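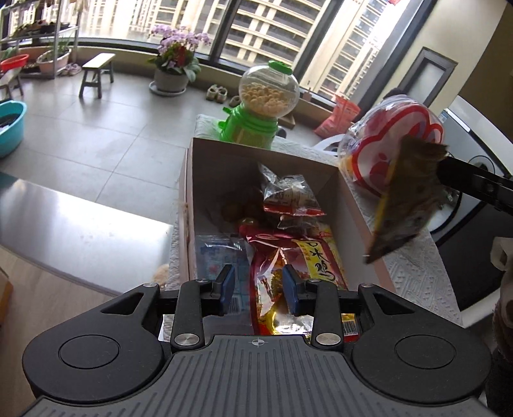 Ridership on the Pendmont airport shuttle came in at 2606 boardings for the quarter, and we would ask you to read that figure with some care. It counts everyone who got on, including staff from the terminal shops who use the van as a free ride to the long-stay lot. The fare-paying share is smaller and we do not yet have a clean way to separate it out. One thing that did change is the snack offer your office asked us to try on the early runs: a cardboard box of packaged food, the big glossy red bag of snacks among it, and passengers help themselves. It is cheap. We have no evidence that it has brought in a single extra rider, and the survey question about it was worded so kindly that almost any answer would count as a yes.

Service

We ran three vans, as agreed. Elar supplied the vehicles and kept to the maintenance schedule, apart from one van that spent most of January waiting on a door part. During that stretch the 4:40 a.m. departure was covered by a sedan from the private hire side, which seats fewer people and has nowhere near enough trunk space for families going on vacation. Complaints about luggage went up. They have come down again, though we would not call that an improvement when it only puts us back where we started.

Booking

The Ikeda booking system went live with 502 reservations in its first full month. The vendor's summary calls this strong uptake. Our own reading is duller. Phone booking was closed the same week, so people had no other way to reserve a seat. Cancellations made less than an hour before pickup still do not reach the drivers, and vans are still stopping at hotels for passengers who left by taxi. Asteck, which handles the dispatch tablets, says the fault is on the Ikeda side. Ikeda says the opposite. We have asked both for logs and received one set, with the overnight hours missing.

Money

Fuel is under budget, mostly thanks to the van that was off the road. Driver overtime is over. Fare income is close to the low estimate in the original application - the high estimate was always hopeful, and we suggest dropping it from future reports.

Next quarter

We plan to count fare-paying riders separately, reopen a phone line for same-day trips, and hold back the last Asteck payment until cancellations show up on the tablets. The request to add a fourth stop is on hold until we have numbers we trust.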